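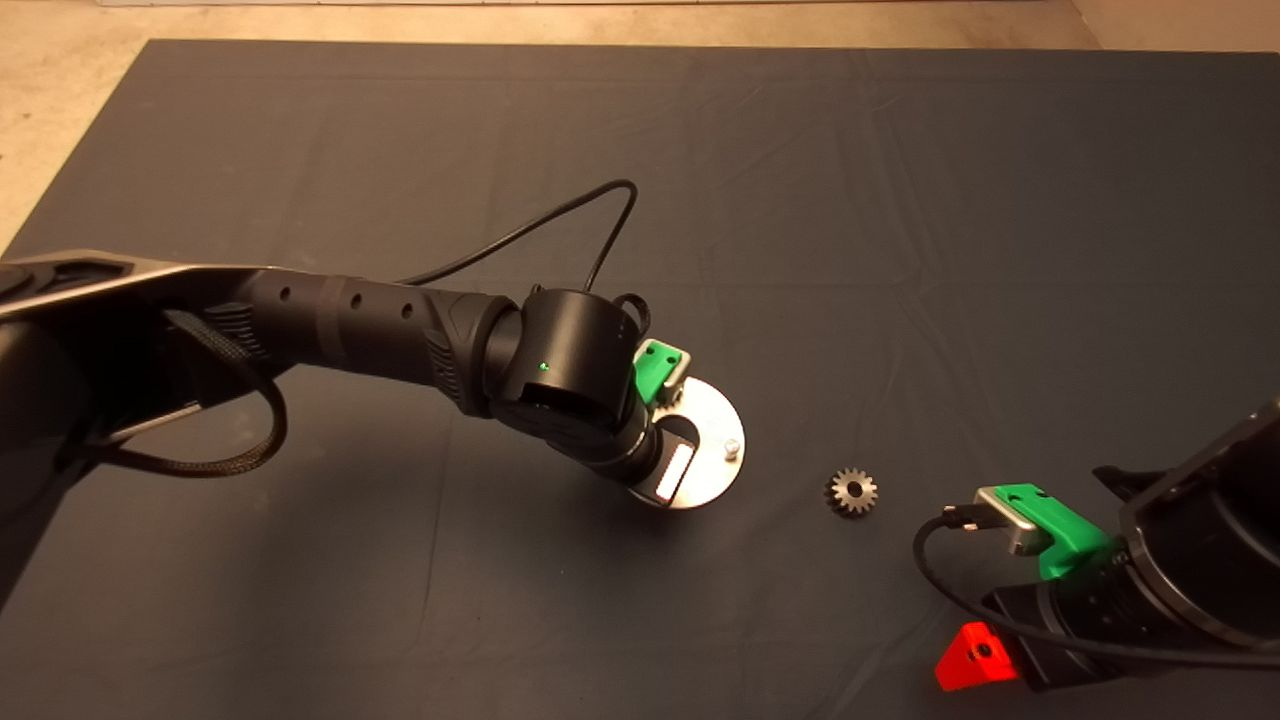

Setting up your cottage on Veltum: part two, prices and booking rules

I let out a two-bedroom place in Pradbridge and I've been through this set-up more often than I'd like, so do it in my order and you'll be done before the kettle's cold!

1. Open the Rates tab and type in your weekly price. Mine is 500 in February and 700 in summer (whole pounds only, it hates pennies).

2. Set the shortest stay. I use three nights all year. Press Save before you leave the page or you'll be typing it again.

Note: the shortest stay doesn't copy over to next year's calendar. Add it again when the new one opens.

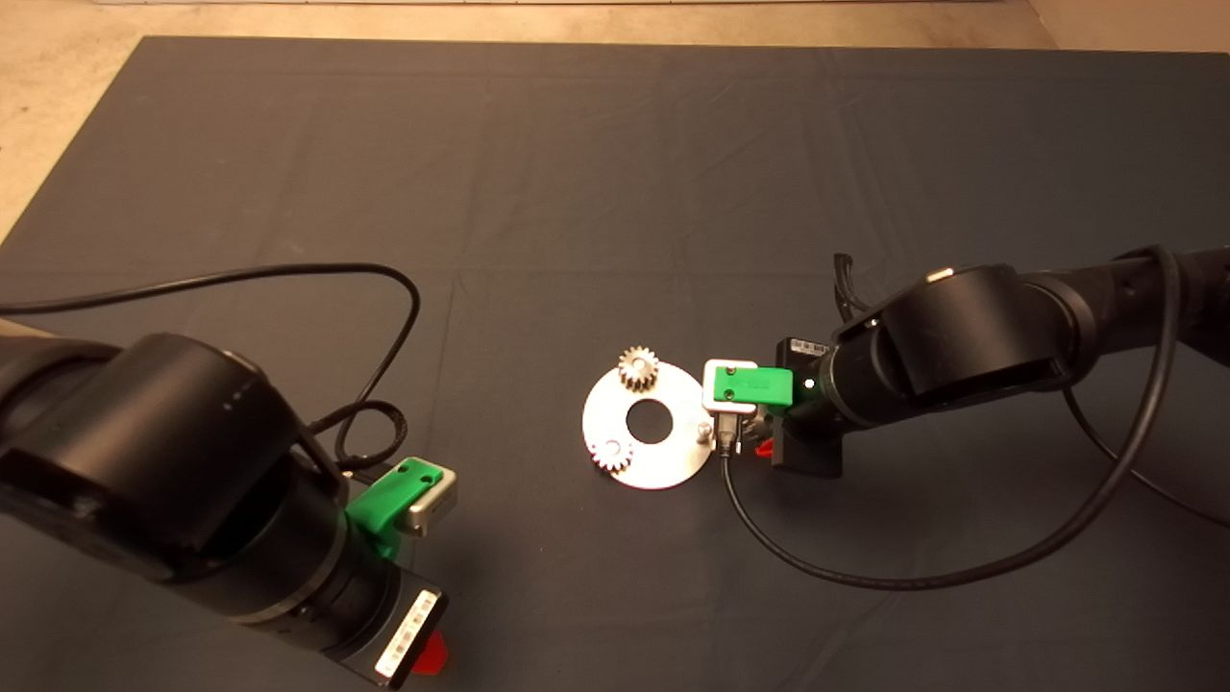 3. Go to Deposits and put in your holding amount. I ask for 50, and guests seem happy enough with that.

4. Link your other calendars. Mayrhofer takes a minute or so, but Grindetti wants the long web address, the one ending in your property number, and it'll sulk if there's a space after it.

Caution: don't switch on Instant Booking until both calendars show a green tick. I did, and ended up with two families for the same week. Normunds Lapiņa on the help desk sorted it out for me, bless him, but it was a very long afternoon.

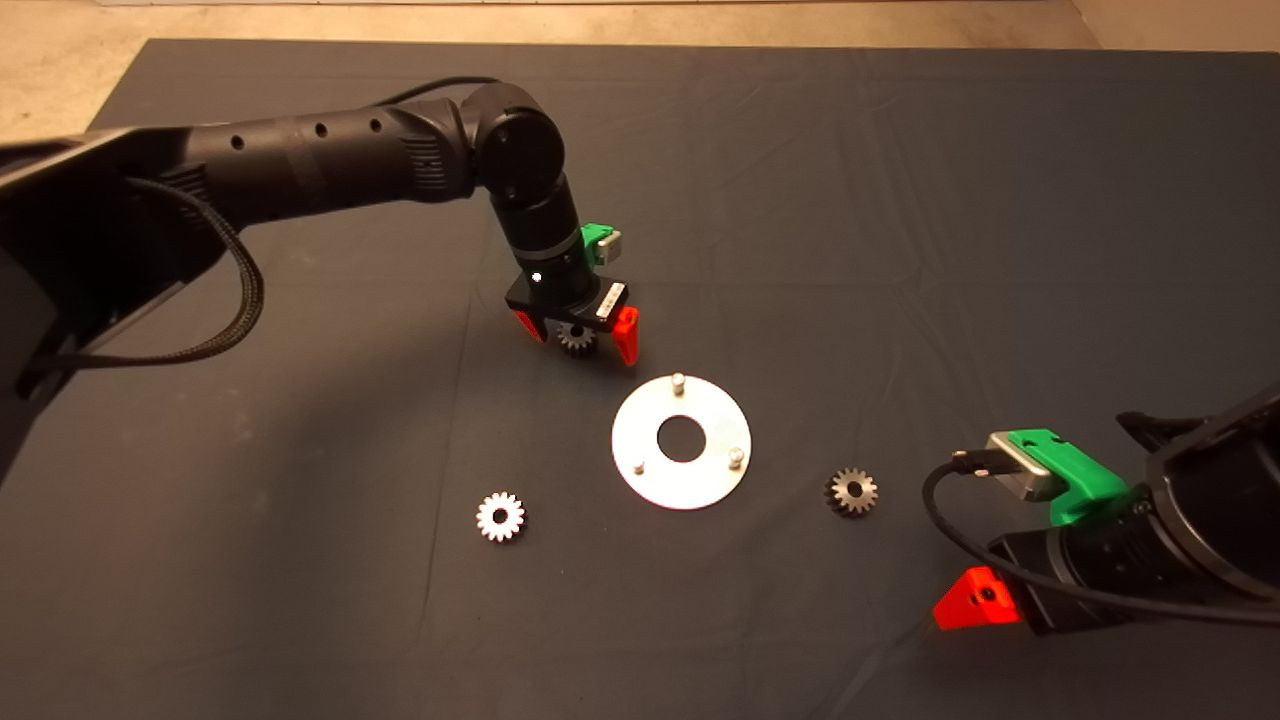
5. Make a test booking for one of your blocked dates. If Veltum refuses it, switch Instant Booking on and press Publish.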